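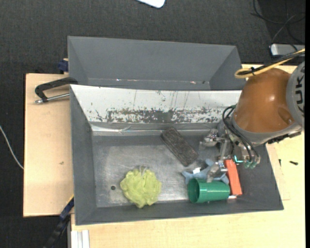
About Wenolell

Wenolell started because Nadine Khalaf and Domenica Prantl got tired of sitting through robot demonstrations that were really sales pitches. We visit, we watch, and we write up what we saw for the small shops that pay us. We don't sell robots and we take no commission from anyone who does.

Our open days run on the same lines. An arm, a bin, a few things to pick up: a cup, a bath pouf, something soft with limbs that go every which way. Vendors like to show neat boxes in neat rows. We would sooner see the gripper go in where a cup is lying on top of something floppy, and then see it again after lunch.

You are welcome to bring your own parts. Most visitors do, and most of them leave less sure than when they came – we count that as a decent afternoon. If the vendor's engineer has to step in, it goes in our notes. So does the phrase "it worked this morning."

Are we too hard on people? Marino thought so after our report on its Stanulano system, and said so at length. We printed the reply in full and changed two lines. The rest stands.

The next open day is in August, at the Tastano building. There are 11 places and no slide show. Write to Nadine for a place, or to Domenica if you want to argue about a report.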